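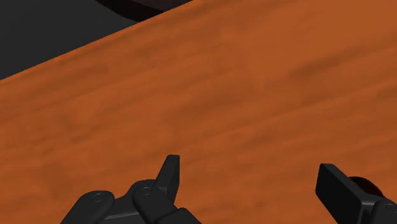

Texture-swap testing for a wrist-camera policy in simulation

Before you start

You need a trained policy that takes wrist-camera images, a working Hekine install and a set of saved episodes that the policy has already been run on. The procedure measures how much the policy's output depends on the look of the table surface while everything else in the scene stays fixed. It was written up at Munside by Niloufar Taheri and Chak-lun Peng and has been used there on two grasping policies. The steps assume a parallel two-finger gripper with the camera mounted behind the fingers, so that the fingertips are visible in the lower part of each rendered view.

Step 1. Freeze the episodes

Export each episode as a state log: joint positions, object poses, gripper opening, camera pose and light settings for every control step. Do not export the rendered images. They will be rendered again for each texture, and keeping an old set in the same folder has led to mixed comparisons.

Our reference set has 303 episodes. Smaller sets will run, but the per-texture spread gets too wide to rank anything.

Set the physics to replay mode. In this mode Hekine places each body at its logged pose and skips the contact solver. If you leave the solver on, small differences build up over an episode and you end up comparing different states.

Step 2. Build the texture bank

Ours contains 17 surfaces. Most are wood with varying grain contrast, the rest plain colours and fine weaves. Three settings matter for each one:

Base colour. Keep it as authored. Do not normalise brightness across the bank.

Grain angle. Measured relative to the table edge. Render each wood at 0 and 90 degrees at minimum. Grain that runs close to the direction of an edge in view tends to produce larger shifts than grain lying across it.

Scale. Match the grain to a believable table size. When the wrist camera is low, an image map that looks fine from across the room will be stretched and blurred. That is acceptable, provided the blur is the same for the surface you trained on. Otherwise you will be measuring sharpness.

Step 3. Render

Run the replay once per texture with the camera pose taken from the log. Switch off every other source of randomisation: lights, camera jitter, background and object colour. Check the first render of every batch by eye. The gripper should sit in the same place in each one and the table edge, if visible, should follow the same line. If either has moved, the camera pose was recomputed from the joints and did not come from the log. Change the pose source and render again.

Step 4. Query the policy

Feed each rendered step to the policy and record the action. Do not apply it. If the policy keeps a history, fill the history with images from the same texture. Mixing textures within a history window gives large, meaningless shifts on the first few steps.

Step 5. Compute the shift

Take the training texture as the reference. For each step, subtract the reference action from the action under the new texture, and keep translation, rotation and gripper command as separate numbers. Combining them into one score hides the gripper channel, and that is where most of our failures were found.

Average over steps within an episode, then take the median over episodes. Report the quartiles as well.

Step 6. Split by phase

Divide each episode into approach, alignment and close. Sunita Goel's script in the Gonillow repository does this from the gripper opening and the height above the table. Look hardest at steps where the space between the fingers shows only bare surface. With no object there, the gripper command should stay at open for every texture. A close command on bare wood means that the policy has learned something about the surface – often a dark streak or knot in the grain that it treats as an object.

List those steps. Our first policy produced 522 of them, nearly all on high-contrast woods. The second, trained with grain angle and base colour varied, produced 2.

Step 7. Confirm in closed loop

A large open-loop shift does not always cause a failed grasp. Take the worst textures and run the full episodes again with the solver on and the policy in control. Use the same starting states and the same seed. Report success next to the shift figures, in separate columns.

Known problems

Reflections. A glossy table material picks up the fingers and the lights. Set roughness to the same value for the whole bank, or test gloss as its own variable.

Shadows. Dark surfaces hide the shadow under the fingers, which some policies use as a height cue. A height error that appears only on dark textures should be checked with shadows disabled before you blame the grain.

Objects outside the fingers. Items beyond the outer side of a finger stay in view during replay and can draw the translation output towards them – tag these steps and report them separately.

Compression. If training images were saved as JPEG, save the test images at the same quality setting. Fine grain suffers most from compression.

Yung-ching Wan maintains the replay exporter. Changes to the log format go in the Gonillow changelog, and logs made before the December release need the conversion script run on them first.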